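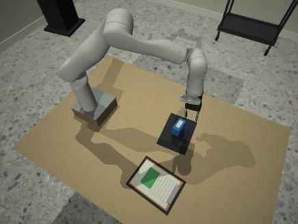

Foldale 羊毛毡秋叶花环材料包

秋天一到,我就忍不住想把门上那个褪色的旧花环换掉。去年用的是干松果和麻绳,好看是好看,可是一开门就掉渣,扫了整整一季。今年改用羊毛毡,轻,不掉渣,收进箱子里压一压也没关系,拿出来用蒸汽一熏又是平平整整的。Foldale这一款秋叶花环就是照着这个想法配出来的,从九月初开始做,正好赶上挂到冬天。

做好以后是一个圆圆满满的花环,叶子一层压着一层,里面夹着小橡果和几串红浆果。颜色我特别喜欢!不是那种亮得刺眼的橙,是像在茶里泡过的橙,旁边配着芥末黄、锈红、一点点橄榄绿,还有一种很难形容的灰粉色,单看有点奇怪,放进去整个花环一下子就活了。

材料包里有什么

藤圈一个,已经修过毛刺,背面绑好了挂绳
预裁羊毛毡叶片150片,枫叶、橡树叶、银杏叶、长椭圆叶四种形状
羊毛毡橡果帽和木珠一袋
红色浆果枝一小捆
绣线五色,每色一支
绣花针两枚,一粗一细
包纸铁丝一卷
麻布丝带一条,够打一个大蝴蝶结
图文说明书一本,叶脉绣法纸样一张

需要自己准备的:剪刀、热熔胶枪和胶棒、一把尖嘴钳(没有的话用旧指甲钳剪铁丝也行,就是有点费指甲钳)。想要叶子带一点卷边的话,再准备一个熨斗。

关于羊毛毡

毡子用的是Traron的混纺毡,羊毛占大头,里面掺了一点人造丝。纯羊毛的我们也试过,手感更厚实,可是剪小叶子的时候边缘容易毛,银杏叶那个细细的叶柄尤其难伺候,一拉就变形。混纺的切口干净,叶尖能保持住,绣叶脉的时候针也好走。反过来,手工店里最常见的那种化纤毡就太软太亮了,挂在门上被下午的太阳一照,有一种塑料感,怎么摆都不像叶子。

每片叶子都是预先裁好的,按颜色分装在纸袋里。有人问为什么不直接给整张毡让大家自己剪。喜欢剪的朋友当然可以,纸样在说明书最后一页,翻出来描一描就能剪。可是一个人剪完这么多叶子,手指头真的会酸,我自己第一个样品就是这么剪出来的,剪到后半段,枫叶全变成了胖手套。

关于藤圈

藤圈是Myklebust的,编得很紧,拿在手里不会吱吱响。它不是正圆,每个都有一点歪,有的这边粗一些,有的那边多冒出一根枝。我劝你不要去掰它!那点歪叶子一盖就看不见了,多冒出来的小枝反而是固定浆果最好的地方。

偶尔会闻到一股草木味,在通风的地方放一晚就淡了。如果你住的地方很潮,收纳的时候在袋子里放一包干燥剂。

怎么做

步骤不复杂,说明书里每一步都有图,先在这里大概讲一遍,让你心里有个数。

先挑叶子绣叶脉。不用每片都绣,我一般挑最上面那一层要用的,绣一条主脉,左右各斜着出几针就够了。用两股线,深色叶子配浅线,浅色叶子配深线。绣线颜色随便混,锈红叶子上走芥末黄的线特别好看。

然后是定型。毡子上盖一块湿布,熨斗调到羊毛档,压几秒钟,趁热用手指把叶子捏出一道折。折不用太正,捏歪的那些摆上去最像真的。不想熨就跳过这一步,平平的叶子叠起来也很好,会更像绘本里的样子。

接着打底。从藤圈左下方开始,顺着同一个方向贴,叶尖都朝外偏一点。底层用橄榄绿和深棕,贴满,别留缝。胶点在叶子根部,只点一小滴,叶尖要能翘起来。我见过把整片叶子涂满胶的,贴上去像瓷砖,很牢,可是一点风都没有了。

第二层放橙色和芥末黄,第三层才轮到锈红和灰粉。到这一层就不要贴太满了,三两片一组,组和组之间空一点,让下面的颜色露出来。先摆好,用珠针别住,挂起来退几步看一看,觉得顺眼了再上胶。

橡果是先把木珠粘进毡帽里,等胶凉透,再从帽子顶上穿一小段包纸铁丝,三颗拧成一束,插进叶子中间绕紧。浆果枝剪成几段,长短不要一样,往藤条缝里塞。最后打蝴蝶结,放在下面或者斜着放在一侧都行。丝带里有细铁丝边,打好以后可以慢慢拉出弧度来。

我做得熟,一个下午能做完。第一次做的话,可以头一天晚上一边看电视一边绣叶脉,第二天再动胶枪,这样一点都不累。

尺寸和重量

做好以后直径因叶子伸出去的多少会有出入,普通房门挂上去两边都有富余。成品很轻,无痕挂钩就挂得住,不用在门上打钉子。材料包是扁盒装,能塞进书架,送人也不用另外包装,系根绳子就很像样了。

几种变化

叶子有得多,做完一般会剩下一小把,千万别扔!

做餐桌环:不装挂绳,平放在桌上,中间放一盏电子蜡烛。请用电子的,毡子和藤条都不适合靠近明火。

做挂串:剩下的叶子用麻绳串起来,隔一掌宽打一个结,横在窗户上面或者书架边上。

做礼物标签:叶子根部打个小孔,穿线,背面用白色笔写名字。系在果酱瓶上我自己看了都高兴。

做餐巾环:两片叶子交错,中间压一颗橡果,缝在一小段丝带上。

还有一种是Vasanthi Acharya教我的。她在工作坊里把叶子全部换成了灰粉和橄榄绿,一片橙的都不用,配了一条旧衬衫撕下来的布条当蝴蝶结。我当时心想,这还叫秋天吗?挂起来一看,安安静静的,特别耐看,后来我家厨房门上那个就是照着她的做的。她用的灰粉叶子比较多,想照做的话,可以另配一袋补充叶片,颜色任选,一袋7片,每袋同一个颜色。

和Zadex胶枪一起用

说明书里拍的那把是Zadex的小号胶枪,头比较细,出胶慢,适合这种一滴一滴点的活。你家里有什么就用什么,大号的也可以,就是扣扳机的时候轻一点。胶丝拉得到处都是的话,全部做完以后用吹风机的热风远远地扫一遍,胶丝会缩回去,剩下的用手一摘就掉。别凑太近,叶子上的胶会跟着软。

怕烫或者和小朋友一起做,可以改用手工白胶,每贴一圈晾一会儿再贴下一圈。慢是慢一些,牢度没问题。绣线那一步也可以换成用笔画叶脉,毡子上画出来有一点晕,另有一种可爱。

常有人问到的

能挂在室外吗?有屋檐的门口可以。直接淋雨不行,毡子吸了水会往下坠,干了以后形状也回不来。正对西晒的门,颜色过一两季会变浅一些,灰粉最明显。

脏了怎么办?落灰用软毛刷顺着叶子刷,或者吹风机开冷风吹。不能水洗。

怎么收?找一个比花环大一圈的纸箱,蝴蝶结里塞一团薄纸撑着,平放,上面别压重东西。明年拿出来如果叶子塌了,离开一段距离用蒸汽熏一下,用手指把叶尖拨起来就好。

完全没做过针线能做吗?可以。叶脉就是最普通的直针,走歪了更像叶子。真的不想碰针,直接不绣,颜色已经够撑起整个花环了。

叶片会不会少?每包装好以后会过秤,宁可多放一片。有人认认真真数过,写信来说自己收到了151片,问要不要寄回来。不用寄!那片就归你了。

针丢了怎么办?普通绣花针都能代替,针眼大一点的好穿线。

能不能只买藤圈?可以,藤圈单独也有,下单的时候在规格里选“仅藤圈”,挂绳照样绑好。

补充装和配件

补充叶片,每袋7片,颜色任选
橡果和木珠小袋
红浆果枝,另有米白色
麻布丝带,原色和锈红两种
叶形纸样,厚卡纸版,可以反复描

补充叶片和材料包里的是同一种毡,不过染色批次不同,橙色那一款有时会深一点点。我自己觉得混着用更好看,要是你很在意颜色统一,下单时备注一声,我们尽量挑同一批的给你。

做好了欢迎把花环的照片传上来,门上的、墙上的、挂在自行车把上的都想看。下一款打算做冬天的,松枝和白浆果,纸样已经画到第三稿,松针那部分还在想办法:剪得太细会软,剪宽了又像韭菜。谁有好主意请在评论里告诉我!

分享 151
评论 7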